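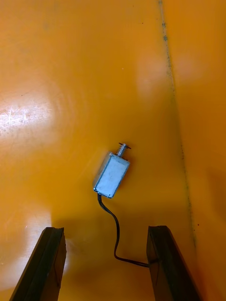 Joltmont wrote in to ask whether the gripper can be taught to pick by the body of a part and ignore the lead, as theirs kept closing on the cable. It can, and the method below is the one we use on the Rawashdeh sorter in the shared workshop.

Setting up a pick from a bin

1. Home both arms and open the grippers fully.

2. Put one part in the bin. Do not add a second until the first picks cleanly.

3. Jog the wrist until the part is in the middle of the camera view, then lower it to 66 mm above the bin floor and save that as the approach point.

4. Turn the wrist so the fingers close across the narrow side of the body. With a solenoid, keep them clear of the spring and plunger.

5. Set the closing force to 12 per cent and try a pick. Go up one step at a time. We stopped at 13.

6. If the camera loses the part, check for glare. Shiny bins are the usual cause. Move the lamp before you change the exposure.

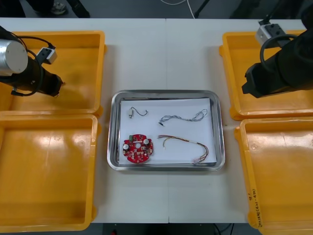
Placing needs less care than picking, but the drop height still matters. Start at 215 mm, come down slowly and release just clear of the surface. We line the steel tray with a sheet of white paper, which gives the camera a plain background for things like the round red board and the wire harness. Tape the paper down if it creeps, and teach the place points again afterwards.

Save the whole routine under a new name before you start on the second arm.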